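Speaker notes: Why Your Town Newsletter Goes in the Recycling
Jirnetdale Public Library, community room
January 27, 2022

Opening (keep it short, the coffee is at the back and they know it)
Thank the library. Ask for hands: who read the last town newsletter to the end? Wait. Keep waiting. Move on kindly.

The Jirnetdale problem
I edited the Jirnetdale newsletter for 13 years. In June we ran a reader survey on page four. We got 5 replies. One was a complaint about a hedge.
Read the hedge letter aloud if the room is awake. It is better written than anything I published that year.

Headlines
Old one: "Update Regarding Seasonal Water Main Activities."
New one: "Your Water Will Be Off Tuesday Morning."
Pause here. Let them be annoyed at how easy it was.
Stastavby, the contractor, sent us 69 lines on that job. The word "water" showed up in line 40-something. I printed all of it. I was tired.

Who is it for?
Most newsletters are written for the people mentioned in them. Godinho Hardware got a paragraph every month for buying an ad. Lovely store. The paragraph was always the same paragraph.
Ask: what would you tell a neighbor over the fence? Start there. Stop when the neighbor would go inside.

Length
Four pages. If there are six pages of news, there are four pages of news and two of throat clearing.
(Skip the bit about fonts if we're past the half hour. Somebody always wants to fight about fonts.)

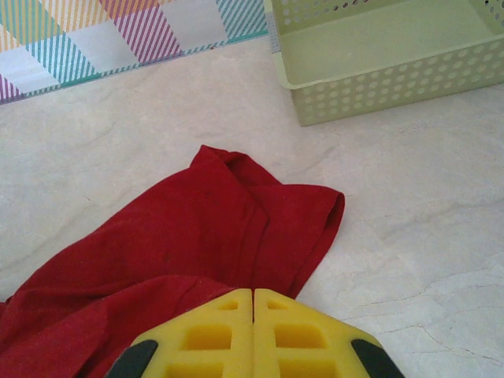
Cutting
Take out the first paragraph of anything you write and see who misses it. I did this to the mayor's column for a full year and got a thank-you card.
Zornard, the print shop, charges by the page, so cutting also buys you a nicer fold.

Exercise, if time
Hand out the old snow parking notice. Pairs, red pens. Ask for one sentence that says where the car goes.
Collect the pens. Last time I went home with two.

Questions
If asked about going online only: yes, but keep paper at the post office and the diner.
If asked about the hedge: it's still there.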